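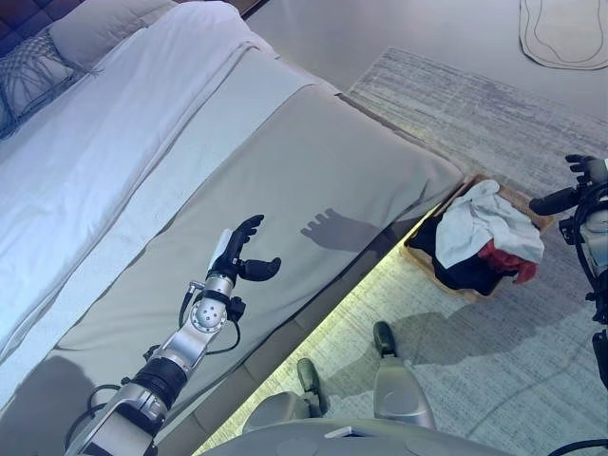
A two-armed robot with multi-fingered hands at laundry work in a bedroom.

Procurement planning for household robots is the work of choosing, pricing and scheduling the purchase of machines that handle laundry, tidying and similar chores. It covers far more than the robot itself! Floors, spare parts, staff hours and a surprising amount of cloth all find a place in a good plan.

The field owes much to the Livgate worksheet, drawn up by Margit Kerekes for a small hotel group in Grotska. It has 70 lines, and the pleasure of it is how early it gets down to details: the height of the beds, the width of the rug, where the laundry basket will stand.

Hands are usually the line that planners argue over. A multi-fingered hand costs more to buy and to maintain than a simple clamp, but it opens up a wonderful range of garments and bedding. Kerekes advised setting aside 20 percent of the hardware price for hand repairs in the first year.
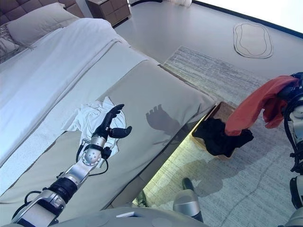

Trial periods

Most buyers ask for a trial before signing. The Zindell trial, the best known, runs to 204 hours in a furnished room, with clothing of several colors and weights. Dark items are always included, as are plain white ones. Miklós Vida later added a bed-end task, in which cloth is handled on the soft surface at the foot of the bed. Many planners find it the most revealing part of the whole trial.

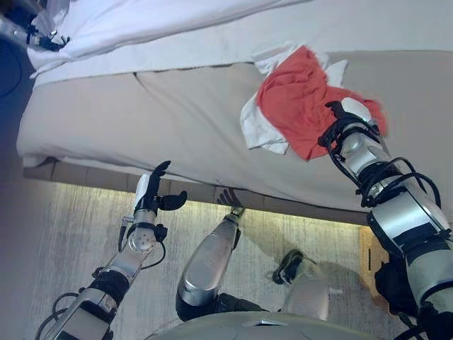

Red-orange and white cloth on a bed, with the robot's right hand on the red piece.

Running costs

The Barta method spreads the purchase over the expected working life and adds power, cables, insurance and training. Its checklist of 459 items is long, but a delight to use, and buyers often start on it in December, ahead of the new budget year.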